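Talk notes: Handing work over without hovering
Kododcombe supervisors' breakfast, July 2022
Slot is after the coffee, before the table exercise. Keep the clicker in the left hand, water on the right.

OPENING

Morning, everyone. Don't start with the bio, they've got it on the sheet.

Start with the stapler story. My first job as a supervisor was at Wattanapong, in the order office, and in my second week I took a stapler out of a grown woman's hands because she was stapling the packets on the wrong side. She'd been stapling packets since 1979! She let me do it, too. She let me do the whole pile, and then she went and had her lunch. (Wait for the laugh. If there isn't one, keep going, it comes later.)

So that's my qualification for this talk. I was a terrible hoverer and I still get the itch. I got it last month over a slide deck.

Quick show of hands – who has redone somebody's work this week without telling them? Put mine up first or they won't.

WHY WE HOVER

Go slower here than feels right. Last time I raced it.

Most of us got promoted for being good at the job we now have to watch someone else do. You know a shortcut, they don't, and it's sitting right there on your tongue. And it's quicker to do it yourself, this once. Everybody in this room has said "this once."

Tell the Sultcombe one. When I moved over to Sultcombe I had a team of 11, and I asked to be copied on everything. Every email! I thought I was being supportive. What I got was an inbox I couldn't read, and a team that stopped deciding things, because why would you decide when the boss is copied and hasn't said anything yet? They'd sit there waiting for me to have read it. I hadn't read it. One customer waited nine days for a yes that any one of them could have given.

Pause. Drink of water.
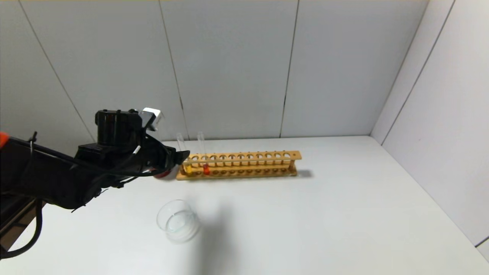 The copying-in thing is the one people come up to me about afterward, so give it another minute. I'm not telling anyone to go cold turkey. Pick one kind of email you don't need and tell the team out loud that you're coming off it. If you only stop reading them quietly, they'll keep waiting on you and you've made it worse. Ask me how I know.

Skip the survey slide if we're running behind. It's dull anyway.

THE HANDOVER CHAT

Main part of the talk. Everything else can shrink, this can't.

I do two conversations for any piece of work I give away. The first is at the start, and the question I ask is "What would done look like to you?" Then I shut up. It's awful. I count ceiling tiles. But if I say my version first I'll hear my version back, and we'll both go off happy with two different things in our heads.

Give them the newsletter. I asked for "something short for the customers" and in my head that was half a page. In hers it was four pages with a recipe. It was a good recipe! But she'd spent three evenings on it, and that was my fault, start to finish, and I had to go and say so.

Then agree what they can settle alone. I like to use money, dates and people, so: how much can you spend without me, how far can the date slide without me, and who can you pull in without me. Write the answers down somewhere you can both see. Mine used to be on an index card taped to the monitor. Now it's in Uvamance, the planning board we use, on the front of the task, but the index card worked just as well and never logged me out.

The second conversation is a check-in, and they choose when. Let them say the day. If they pick something silly, like the afternoon before it's due, you can push, but push by asking. "If it's gone sideways by then, have we got time to fix it?" They'll usually move it up themselves.

Between those two, hands off. No "just popping by." They know what popping by is.

Somebody always asks: what about a brand new person? Say yes, fair, check in more often. Same two conversations, smaller piece of work. Give them a Tuesday-sized job – no, change that, people laughed last time for the wrong reason. Say "a one-afternoon job." 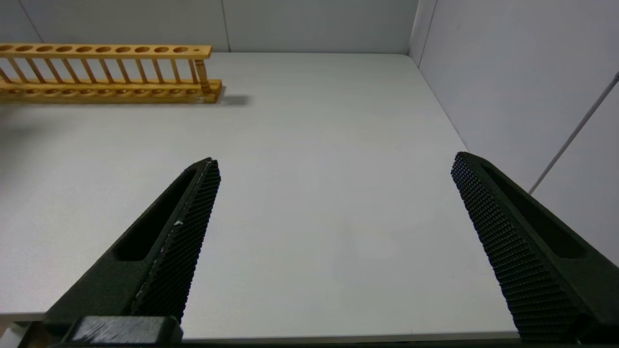
Robotic gripper fingers, open over a white tabletop.

WHEN IT GOES WRONG

Because it will, and they want to hear this bit more than the happy bit.

Tell the December order. I'd handed over the holiday schedule, properly, with the card and everything, and two shifts got missed. I found out from a customer. I walked back to my desk with my whole speech ready, and what I managed to say (barely) was "What do you want to do about it?" He'd already called two people. It was sorted before I'd sat down. If I'd gone in swinging I'd have been solving a problem that was half solved, and he'd never have taken the schedule again.

I don't always manage it. Be straight about that. I took the schedule back off someone else the year after and regretted it by lunchtime.

Line to get in here: taking work back is allowed. Do it to their face, say what happens next, and say when they get another go at it.

TABLE EXERCISE

In pairs. Each person picks one job they're holding on to and says it out loud. The other person is only allowed to ask questions. No advice! They will give advice. Walk around and point at them.

Swap when I ring the bell. Bell is in the side pocket of the blue bag.

Then ask for a couple of volunteers to share. If it goes quiet, use mine, which is the monthly report. I still do the monthly report. I like the monthly report.

BEFORE THEY GO

Cards are by the door, take one for the monitor. Write one job on it and a date for the first chat, and do it before you leave because you won't do it at your desk.

Questions until they need the room back. Remind them the feedback sheets go in the tray next to the muffins.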